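Section 6: Sealing and caring for the benchtop

6.1 Before you start

Colari sealer is for stone and stone-look benchtops with a honed or satin finish. Don't use it on timber, laminate or stainless steel. If your bench meets a timber section, mask the timber along the full length of the join.

Check the colour of the benchtop in daylight. Sealer deepens some stones slightly and the change can't be reversed. Test a patch behind the kettle or under the dish rack and leave it overnight.

6.2 Applying the sealer

1. Clear the bench and wash it with warm water and Poon neutral cleaner. Rinse twice.
2. Leave the bench to dry for 12 hours. Keep the rangehood off and a window open.
3. Shake the bottle, then pour a small amount onto the applicator pad. Don't pour it straight onto the stone.
4. Wipe on a thin, even coat, working from the wall towards the front edge.
5. Wait 17 minutes. Wipe off any sealer still sitting on the surface with a dry cloth.
6. Apply a second coat after 2 hours, then repeat step 5.
7. Remove the masking tape while the second coat is fresh, pulling it back on itself.

CAUTION: Sealer left to dry on the surface goes cloudy. If this happens, rub the area with a little fresh sealer and wipe it off straight away.

NOTE: Sealer cloths can heat up in a closed bin. Lay them flat outside until they are stiff, then put them in the rubbish.

6.3 First week

Keep water off the bench for 6 hours. Light use is fine after that. Wait a full week before using any spray cleaner, including Poon.

6.4 Ongoing care

Wipe up lemon juice, vinegar, wine and oil when they spill. Use a trivet for anything off the stove. Reseal when water no longer beads, usually once a year. Bokum cream cleanser is abrasive and will dull the finish.

For stains that don't lift, contact Uthai Thammasiri at Lasis customer care before trying a poultice.
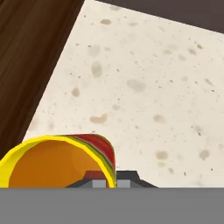

Figure 6. Speckled cream benchtop beside dark wood.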